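Robotics Club: autumn term report

Published November 6, 2019

The Robotics Club at Prikby College has begun its autumn programme with a new competition entry. Members meet after lessons in the computing suite, and the group now has 11 regular members drawn from the lower and upper years.

The club has entered the Wolterar Schools Challenge, in which teams write the control program for a robot arm working in a simulated kitchen. No hardware is required for the qualifying stage. Each team receives the same virtual rooms and the same arm, and submits its code for marking by the organisers. Every entry is run 40 times, with small changes to the position of the furniture and appliances between runs.

Work began in September with an introduction to joint angles and coordinate systems. The mathematics department kindly provided two lunchtime sessions on vectors, which were open to all pupils. Members have since divided into 2 groups. The first is responsible for planning the movement of the arm towards an appliance, and the second for checking that no part of the arm touches the cupboards or worktop on the way.

Progress has been steady, although the approach to the appliances continues to need attention. A log of test runs is kept on the club's shared drive, and members are asked to complete their entries before leaving each session.

The club is grateful to the Amano Fund for a grant of £2,000, which has been spent on two workstations and a software licence. The new machines have been installed beside the printer and may be booked by other computing classes when the club is not meeting.
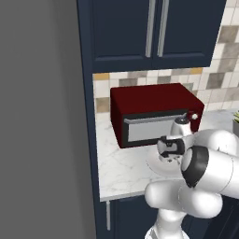

Category: Clubs and Societies

The toaster oven task is the present subject of the club's work, with the arm being brought up to the front of the oven on the kitchen worktop. Teams may choose their own starting position for the arm, provided that it is stated in the written submission.

Pupils who wish to join should collect a form from the Polier Building reception and return it with a parent's or guardian's signature. Previous experience of programming is not required.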